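Teltetti Table Tasks – README

Welcome! Teltetti is a collection of short recordings of small jobs done at a kitchen table: heating a plate of food, setting out flowers, moving vegetables from one plate to another. I love this material. Meals are full of tiny decisions, and it's a pleasure to have so many of them in one folder.

What's in the release

There are 3,000 recordings in 4 groups:

microwave – opening the door, plates in and out, closing up
plates – carrying, stacking, passing food across
drinks – glasses, bottles, straws
table – cloth, flowers, vase, clearing away

Each group has its own folder with a plain text index. The first column is the recording name, the second is the task in everyday words ("put the plate in the microwave"), and the third is for notes. Please do read the notes, as that's where the spills are.

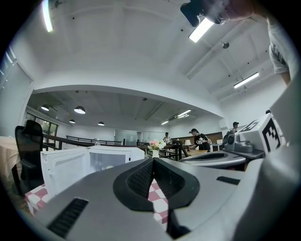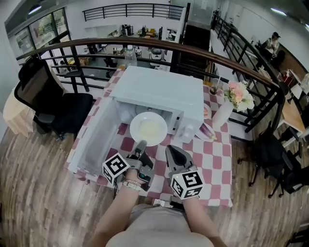 The microwave group is the one I'd open first. Doors are lovely things to study, all swing and clearance, and a plate asks for a level approach the whole way in. With the door hinged on the left and swung right open, the panel takes up a good stretch of the checked cloth, so labels in this group treat the door as part of the table layout as well as part of the oven. A plate whose rim still reaches past the front of the cavity is labelled "at opening". It only becomes "inside" once the whole rim has cleared the lip.

Naming

We use British kitchen words: aubergine, hob, tea towel. Older indexes from the Fodholm set say eggplant, and the two are treated as the same label. "Plate" covers every size. Flowers and vase are always separate labels, even when they're side by side.

Known gaps

Drinks is thin, with only 100 recordings – more are planned for June. Reflections on glass can confuse the outlines.

Changes

October 13, 2018: first full release. Notes column added, Nedard and Hsieh indexes merged, duplicates removed.

Contact

Hằng Vi looks after the labels and is delighted to get corrections, however small. Please quote the recording name and the group.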